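I bought the Lockwood home papyrus kit in April, after two friends told me it would teach me more about Egyptian writing than any book. I have now been through the whole box, and I'm not convinced.

The kit has reed strips, a pressing board, three reed pens, cakes of black and red ink, and a sign booklet by Annick Hamel. The lid promises "3000 years of writing in one afternoon." My afternoon took 7 days, most of them spent waiting for a sheet to dry under a stack of atlases.

## The sheets

Fine, to be fair. The strips soak evenly and the finished sheet takes ink without much bleeding. Mine curled at two corners and had one thin spot where I had laid the strips badly. The leaflet tells you to overlap them "slightly" and leaves it there. A drawing would have helped.

## The inks

The black is good. The red is weak unless you use far less water than the leaflet says, and on my first sheet the headings were hard to read by lamplight. I ended up mixing it nearly as thick as paste.
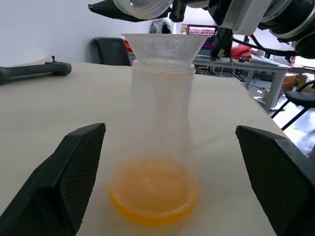 *Clear plastic jar with a little orange liquid in the bottom.*

## The booklet

I had hoped for more from this part. Hamel writes clearly, and her pages on how hieratic grew up alongside the carved signs are the best thing in the box. But the practice section is mostly an alphabet chart for spelling your own name – the same chart every museum shop sells. Egyptian scribes mixed sound signs with signs for whole words, and others that only marked what sort of word you were reading. The booklet gives all that a single page. Demotic gets one paragraph.

There is also a claim that a trained scribe knew "over 2000 signs." For the classical period the usual count is well under half that. The bigger totals come from the temples of the Greek and Roman era, and the booklet doesn't say which it means.

## Compared with the others

The Ornudance set costs less and comes with ready-made sheets, so you skip the pressing and start writing the same evening. Its pens are worse. I haven't tried the Floltden one.

If you want to make a sheet of papyrus, Lockwood will get you there. For the writing, I'd borrow a proper beginner's grammar from the library and buy the pens separately.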